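Arm drops off USB every time the gripper closes – laptop or wiring?
Posted Jan 6, 2018 in Home Builds

I'm putting together a tabletop arm in my dining room and I'm stuck on one stupid problem. It moves fine through all the joints, homes fine, and then the moment the gripper closes on anything the Flulter software says "device lost" and I have to start over. Sometimes I get 3 or 4 good grabs first, which makes it worse!

I've swapped the cable and reinstalled Flulter. The supply is an old one I had in a drawer. Setup is a MacBook on the table with the arm hanging over it, checkered cloth, snacks and all.

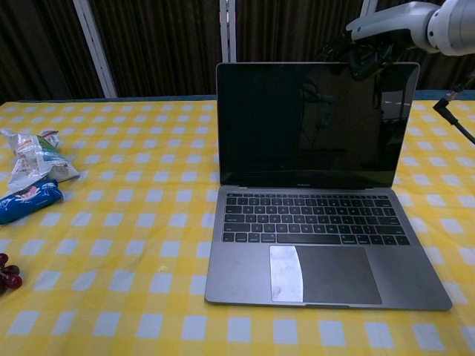

Replies

barkholm_bench
My bet is the power supply. A gripper motor pulls a lot when it stalls against something, the voltage dips, and the controller board resets – so the laptop sees it vanish. Mine did exactly this with an 800 mA supply. Put a meter across the board while you close the gripper and watch what happens. If it dips, get a bigger supply, and give the gripper its own feed if your board allows it. I'd also turn the closing force down in the settings (mine was maxed out from the start and I had no idea).

yangbuilds
had this on my Hukon board, new usb cable fixed it. oh wait you did that already. maybe a shorter one?

solderpile
Agree with the first reply, but check your grounds too. I chased the same thing until March and it was one loose screw terminal. Wiggle every wire with the power on and the arm parked, and keep your fingers out of the gripper.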